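シミュレーション環境パッケージ「Luvska」導入評価 中間進捗報告
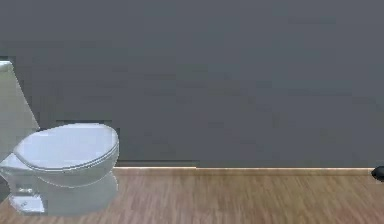
画像提供:Norkdale施設技術室(Luvska 住居セットによるレンダリング)

提出先:Hanrahan財団 助成事業部
報告者:Norkdale施設技術室 評価班(班長 Amra Kovačević)
対象期間:助成開始時から11月末まで

1.本報告の趣旨

本報告は、貴財団の助成により実施している「清掃・点検用移動マニピュレータの事前検証環境に関する評価事業」について、対象期間の実施状況、評価結果の中間的なまとめ、経費の執行状況及び今後の予定を報告するものである。評価の対象は、Plikulia社が年間契約で提供するシミュレーション環境パッケージ「Luvska」(以下「本製品」という。)であり、当室が契約したのは住居内の小規模空間を収録した「住居セット」及び標準の動作記録機能である。

当室は、集合住宅及び高齢者向け住宅の水回りにおける清掃・点検作業の自動化を検討している。実際の居室で動作方策を試験する場合、入居者との日程調整、器具の養生、破損時の補償等に相当の負担が生じる。このため、実機試験に先立って不適切な動作を選別できる市販環境の有無を確認することが、本事業の目的である。

2.実施体制

評価班はAmra Kovačevićを班長とし、試験設計をPádraig Brophy、環境構築及び計算機の管理をSaoirse Corriganが担当した。Marijke Van Heckeは施設管理の立場から、作業課題の妥当性と実機側の安全条件を確認した。提供元との窓口はFionnuala Mac Carthaighが務めている。班員の交代はない。

3.実施内容

(1)導入及び動作確認
本製品を当室の計算機2台に導入し、提供元の手順書に従って動作確認を行った。導入作業は予定の期間内に終了したが、描画用ドライバの版の不一致により、1台について再設定を要した。提供元の手順書には当該版に関する記載がなく、改訂を申し入れた。次版で反映するとの回答を得ている。

(2)評価用場面の作成
住居セットに含まれる部品を用い、評価用の場面を48件作成した。内訳は便所、洗面所、廊下及び居室の一隅である。便所の場面では、灰色の壁と木目の床に白い便器を置き、蓋を閉じた状態を初期条件とする構成を基本形の一つとした。壁面には窓や備品を配さず、器具の位置の認識と、壁際の床面への接近動作を切り分けて評価できるようにしている。

(3)試行
作成した場面において、自動走行と腕部動作を組み合わせた試行を193回実施した。課題は「器具の手前で停止する」「器具側面に沿って移動する」「壁際の床面を点検する」「指定位置へ退避する」の4種類である。各試行について、経路、接触判定、所要時間及び視点画像を記録した。

4.評価結果(中間)

(1)課題の達成状況
193回の試行のうち、所定の条件をすべて満たして終了したものは107回であった。達成率は停止課題で最も高く、側面に沿う移動課題で最も低い。後者では、器具の基部の張り出しに対し、移動経路の余裕が不足する例が目立った。この傾向は当室の方策の未熟さによるところが大きく、本製品の欠陥とみなすべきものではないと判断している。

(2)描画品質
場面全体の配色及び陰影は落ち着いており、器具、壁、床の区別は容易である。一方、細部の再現性には制約が認められる。冒頭に掲げた画像においても、便器の表面は滑らかな濃淡で表現されているものの輪郭はやや不鮮明であり、壁面にはわずかな色むらがある。幅木の線にも、中央付近で小さな段差が生じている。これらは停止や退避の課題に支障を及ぼさなかったが、汚れの検出や器具の細部の点検を課題とする場合には、現状の描画設定は十分とはいえない。

Brophyは、幅木の段差について、壁部品の継ぎ目の処理に起因する可能性があるとして提供元に照会した。原因は現時点で特定されていない。描画解像度を上げた設定での比較は、次期に実施する。

(3)接触判定
床面及び壁面に対する接触判定は安定していた。曲面を有する器具については、判定用の形状が簡略化されており、外観上は離れている位置で接触と判定される例があった。安全側の誤りではあるものの、側面に沿う移動課題の達成率を低く見せる要因となり得る。Corriganが判定用形状の差し替えを試み、便器1種類について改善を確認した。差し替えの手順は提供元の公開資料の範囲内で可能であるが、幾何モデルの取扱いに慣れた担当者を要する。

(4)運用性
場面の編集画面は整理されており、班員は短期間で基本操作を習得した。記録機能は、試行ごとの設定を出力ファイルに残すため、再試行時の条件確認に有用であった。他方、複数の場面をまとめて変更する機能がなく、床材の変更等を場面ごとに行う必要がある。作業時間への影響が大きいため、改善要望として提出済みである。

(5)提供元の支援
問合せへの回答は概ね翌営業日までに得られた。回答は英語のみであり、当室ではMac Carthaighが内容を整理して班内に共有している。技術的な内容は具体的であったが、契約条件、特に年度途中の利用者数の変更に関する回答には時間を要した。

5.経費の執行状況

助成金は、本製品の利用料、計算機の増設費及び評価班の人件費の一部に充てている。利用料は契約時に一括で支払済みである。計算機の増設費は、当初見込んだ部材を既存品で代替したため計画を下回った。残額については、高解像度設定での比較に要する計算資源への振替を希望しており、別途、変更申請書を提出する。その他の費目に計画からの大きな変更はない。

6.課題及び対応

第一に、側面に沿う移動課題の評価方法を見直す。方策に起因する失敗と、判定用形状に起因する失敗とが現在の記録では十分に区別できていないため、判定結果に最短距離の値を併記することとした。

第二に、器具の種類が不足している。住居セットに収録された便器及び洗面器は、当室の管理物件で用いられる型と寸法が異なる。Van Heckeが管理物件の代表的な寸法を取りまとめており、これに基づき追加部品の作成を提供元に依頼するか、当室で作成するかを決定する。追加部品の見積りは未着である。

第三に、実機との対応付けが未実施である。シミュレーション上の達成が実機での達成をどの程度予測するかは、本事業の中心的な論点であり、現時点の結果のみから導入の可否を判断することはできない。

7.今後の予定

12月に、描画解像度を変更した比較試行と、最短距離の記録を含む再試行を行う。その後、当室の模擬居室において実機による対照試験を実施する。対照試験の課題は停止及び退避の2種類に限定し、器具側面への接近は、Van Heckeによる安全条件の確認が完了した後に着手する。

最終報告では、年間契約を継続した場合の費用、自室で環境を構築した場合の費用、及び両者の保守負担の比較を示す予定である。継続契約の申込期限は最終報告の提出前に到来するため、提供元に対し期限の延長を申し入れている。延長が認められない場合の取扱いについて、貴財団の見解を事前に伺いたい。

添付資料:試行条件一覧、課題別集計表、提供元への照会事項一覧、経費執行内訳書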